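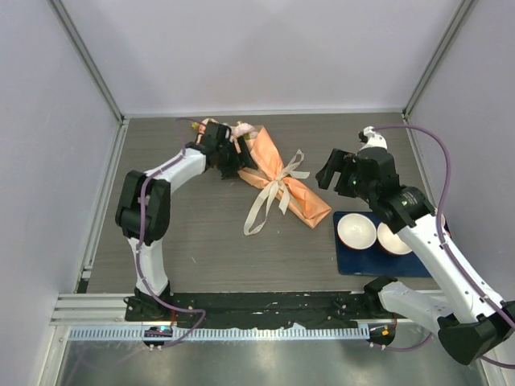 The wrapping table for the October market is short of hands again, so this month's item goes over how we do the hand bouquets. Most members can arrange flowers well enough. The paper is where people slow down, and the bow is where they give up. The orange paper with the cream ribbon is the pairing we settled on for the peach and pink bunches, and it is a fair guide to the shape we want: a broad flap standing up at the back, the paper pinched in at the middle, and the bottom end opening out again below the tie. Please keep to that shape even if you use a different color.

Grethe Hviid ran the practice evening and has asked me to pass on the points that came up more than once.

Start with the stems. Strip the lower leaves and tie the bunch with string before any paper goes near it. A bunch that has only been held together by hand will shift when you fold the first side over. Trim the stems level after tying. They should end a little above the bottom edge of the paper.

Lay the sheet with one corner pointing away from you. That corner becomes the back flap. Set the bunch down with the flower heads below the point of the corner, then bring the left side across, then the right. Do not pull the paper tight over the flowers. Creases in the paper are fine and we don't want anyone ironing them out with a ruler, as happened last year. Gather the paper with one hand where the string is and hold it there.

Two sheets can be used for a larger bunch. Offset the second one so that its corner spreads out to the side. For the small bunches one sheet is plenty, and we have to watch the paper this time. We bought 100 sheets from Tumach and the next order won't arrive before the market.

The ribbon goes around the gathered part twice and is tied in an ordinary shoelace bow. Loops don't need to match. Several people asked whether the long loop should be trimmed or retied, and Grethe's answer was to leave it unless it hangs past the bottom of the paper. Cut the tails on a slant with the good scissors — the ones with tape on the handle — and put them back in the drawer afterward. Those scissors are for ribbon only. Wire and stems go under the pruners.

Lay finished bouquets on their sides on the table with the flower ends all pointing the same way. Don't stack them. If they have to wait more than an hour, leave the paper off and stand the tied bunches in the buckets by the sink.

We plan to make 16 of the large size and as many small ones as the flowers allow. Hjalti Stougaard is bringing dahlias from his own beds if there is no frost before then. The rest will come through Brirkora, who gave us a good price last fall and have agreed to hold it. The price to customers stays the same for both sizes.

Set-up at the Geltitgate hall starts at 11 in the morning, and the side door will be open. Inger Laxdal has the list for the wrapping table and still needs people for the first two hours. New members are welcome to take a place on the list. You will be put next to someone who has done it before. Bring an apron and, if you have one, a small knife.

One correction to the last newsletter: the ribbon we use now is the woven kind, and the satin is for wreaths. The remaining satin is in the box marked Wreaths on the top shelf. Tane Dunstan has the key to the cupboard and can be reached at the usual number.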